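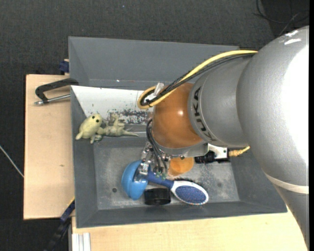 The KUKA over the grey bin, gripper down by the blue thing and the hairbrush.

Skaston Dondora teaching kit review: is it worth it for a small workshop?
March 10, 2022

I've been using the Dondora since November, so I've had plenty of time to get past the honeymoon stage and into the bit where I mutter at it. If you haven't come across it, it's a hand controller, a foot pedal and a box of software from Skaston that lets you drive a robot arm yourself, record what you did and keep the recording as a demonstration for training. You can also switch it to hand guiding, where you take hold of the wrist and shove the arm about, and it saves that in the same format. I paid for mine, before anyone asks.

My job for it is bin picking. One bin full of odds and ends, a second bin behind it, and I move things from front to back over and over until I've got enough good picks to train on. The hairbrush is my benchmark. It's a miserable thing to pick up by remote control (handle or head? you have to commit early) and if a controller can manage a hairbrush without me swearing then I'm happy to recommend it.

So, the controller. It's light, it fits my hand, and the lag is small enough that I stopped noticing it after the first evening. The wrist rotation is lovely! My old setup, a Paterson, made you hold a button and twist, and I always ended up with my elbow in the air like I was pouring tea. With the Dondora you just turn your hand and the gripper turns. The fine mode on the pedal slows everything right down for the last little bit above the object, and I use it on nearly every pick.

Hand guiding is more of a mixed bag. On a big arm it feels heavy however you set it, and I found my recordings came out wobbly near the floor of the bin, where I was trying to go gently. You also end up with your own arm in front of the overhead view, which spoils a fair few takes. I've gone back to remote for anything low down and only guide by hand when I want to show a long sweep from one bin to the other.

The software is where I'd knock marks off. Recording is simple enough: press, do the pick, press again. But trimming a take means opening it in a separate window, and the window forgets where you were every time. I've got 3178 demonstrations saved now and scrolling through them is a right pain. There's a search box that only looks at file names. Past 1000 takes in one folder it gets noticeably slow to open, so split yours up from the start and save yourself the bother I had.

A few setup things I wish had been in the booklet. Tie your gripper wires and cables back with a decent loop so the wrist can turn all the way without tugging. Clamp your bins down, properly, to something that doesn't shift. And redo the calibration if you move anything at all, even a bit, or your old takes won't line up with the new ones.

Battery in the controller does me 3 hours, less with the buzz feedback on. I leave the buzz off. It goes off whenever the gripper touches anything and in a cluttered bin that's all the time.

I did borrow a Tumerlow for a fortnight to compare. Better software by miles, with proper tags and a trim tool that works, but the grip was too chunky for me and my thumb ached by lunchtime. If you've got big hands and you're likely to record 3000 picks or more, I'd try that one first. For me the Dondora stays on the desk, and I've written to Skaston about the search box. No reply yet.

Four stars out of five.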